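Sourdough & Slow Bakes Forum > Starters and Preferments > Dried starter by post, anyone had one actually wake up?

crustypete
Posted 29 Jul 2024
Bought a dried rye starter off Sumara, came in a little foil sachet with a slip of paper. Slip says mix with warm water and flour, wait, "enjoy". Thats it. No amounts. Day 6 now and its just grey paste with a smell like wet cardboard. Few bubbles on day 2 then nothing. Is it dead or am I being impatient? Kitchen's cold ish, north facing.

mags_in_the_fens
Not dead. Bubbles on day 2 are never the starter anyway, that's just whatever was in the flour kicking off. Then it goes quiet and everyone panics and bins it. Keep feeding. Wholemeal rye, not white.

Dunmow
What mags said. Also what water? Ours is heavily chlorinated here and I have to leave a jug out overnight.

crustypete
Tap water, straight in. Flour is white bread flour from the corner shop. So wrong on both counts then

TMunteanu
Disagree on the water. I've used tap for years, in three different towns, no jugs, no filters. The flour I'd change. How much are you feeding it and do you throw any away first?

crustypete
Spoon of each, morning and night. Not throwing any out, seemed a waste

TMunteanu
There you are. You're giving a spoonful to a jar that needs half a mug by now. Keep one tablespoon, bin the rest, feed that with two of rye and two of water. Once a day till it wakes up, not twice. Twice a day on a sleepy one just thins it out.

hobbleloaf
Or don't buy dried starter at all?? Flour and water costs pennies, ten days and you've got your own. Never understood paying for it. Whatever is in the packet gets taken over by your own flour in a few weeks.

mags_in_the_fens
Here we go. We had this exact row last September, 558 replies and a locked thread. Some people like a head start hobbleloaf.

hobbleloaf
Head start of 6 days of grey paste

mags_in_the_fens
Because he was feeding it wrong! Not the packet's fault.

Dunmow
For what its worth I've had two dried ones. The Sumara one took over a week and then went like a rocket. The Redia one never did a thing, two goes, same flour same jar. Emailed them, got a refund, fair play. So could be luck of the draw, or how long it sat in a warehouse.

annie.b
Can I ask a daft one while you're all here. Does the bowl matter? My nan always did hers in china and said never metal. I've been soaking mine in a steel one and now I'm worried.

TMunteanu
Stainless is fine. Your nan was likely thinking of aluminium or old tin. I do the first soak in a wide bowl, easier to get all the flakes under the water, then move to a tall jar once it's going so you can see the rise. Wide bowl is useless for judging a rise.

Soak first by the way, Pete, water only, till the flakes go soft. Flour after. If you put everything in together you get hard little bits that never break down. 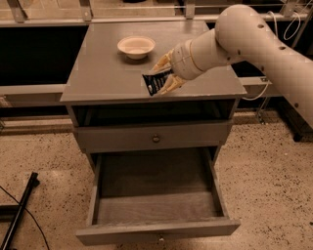

packet and bowl, before the soak

crustypete
Did not soak. Everything in together. Right

annie.b
Ooh nice shape of bowl that, wide at the top. Mine's straight sided and the flakes all climb up and dry on the edge. Will have a rummage in the charity shop.

hobbleloaf
Any bowl works. Cereal bowl works. You lot will have him buying a proving cabinet next

Dunmow
Speaking of, has anyone used the Tavares proving box? Holds its temp but the lid is awful. Might be better off with the oven light tbh.

mags_in_the_fens
Oven light, every time. Put a note on the door or somebody will preheat it. Lost a four year old starter to fish fingers.

crustypete
Update. Did what Tudor said, one tablespoon kept, rye, once a day, oven with the light on. Third morning and it had gone up by half, smells of yoghurt now and not cardboard. Going to give it a few more days before I try a loaf. Ta all, even hobbleloaf

TMunteanu
Good. Wait till it doubles two days running, then bake. First loaf will probaly be a brick, dont lose heart.

hobbleloaf
Glad its moving. Still say it's the rye doing it and the sachet did nothing

mags_in_the_fens
You can't know that

hobbleloaf
Nor can you

Dunmow
Pete put some of it by once it's strong. Smear it thin on baking paper, let it dry, crumble into an envelope. Mine's kept two years in a drawer like that.

annie.b
Does it need the fridge or just the drawer?

Dunmow
Drawer. Dark and dry is all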